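Leave the ceiling alone

The suspended ceiling is a poor answer to a question few tenants ask. It hides pipes, ducts and cables behind a grid of tiles, takes a good part of the room's height to do so, and makes every later repair slower. I would argue that in most converted commercial buildings the services should be left in view, painted white and lit from below.

The usual case against is noise. A hard ceiling reflects sound, and a room with a timber floor and a hard ceiling will be loud when full. The objection is sound as far as it goes. It is also an argument for absorbent panels, which can be fixed between beams where they are needed. Covering the whole area to treat part of it is wasteful.

The second objection is dust. Ducts collect it, and so do the top faces of beams. So does the upper side of a ceiling tile, where it stays until the tile is lifted and then falls on the person lifting it. An exposed duct can be cleaned from a tower on a fixed schedule. At Clallholm the interval is set at 98 days and the work is done before opening.

Colour does most of the visual work. Black is the common choice for exposed services and in my view the wrong one, except in theatres. It absorbs light that has been paid for and makes a fault hard to find with a torch. White paint brings the beams and the runs of pipe into one surface, and the eye stops sorting them.

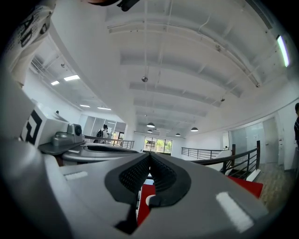 White-painted ceiling with exposed beams and ducts, dark dome pendants and upper gallery.

Pendants are the part most often got wrong. A dark dome throws its light down and gives little back to the ceiling, so a white ceiling still needs a separate source if it is to read as white after sunset. The Flerer schedule we used at Skosville put the rims 600 mm below the beams — low enough to clear the pipework, high enough for a ladder to pass. I would keep that dimension.

A gallery changes the calculation. People on the upper floor see the services at close range, and untidy cable clips that pass unnoticed from the ground are then at eye level. Budget for neat work along that edge. At Du Plessis the electrical contractor allowed 2 extra shifts for it, and both were used.

Cost comparisons tend to favour the tile grid, mainly by leaving out access. The Skosville building has roughly 641 square metres of ceiling, and a leaking joint there can be located from the floor. Under tiles, the first sign is a stain, often some distance from the leak.

22/01/2024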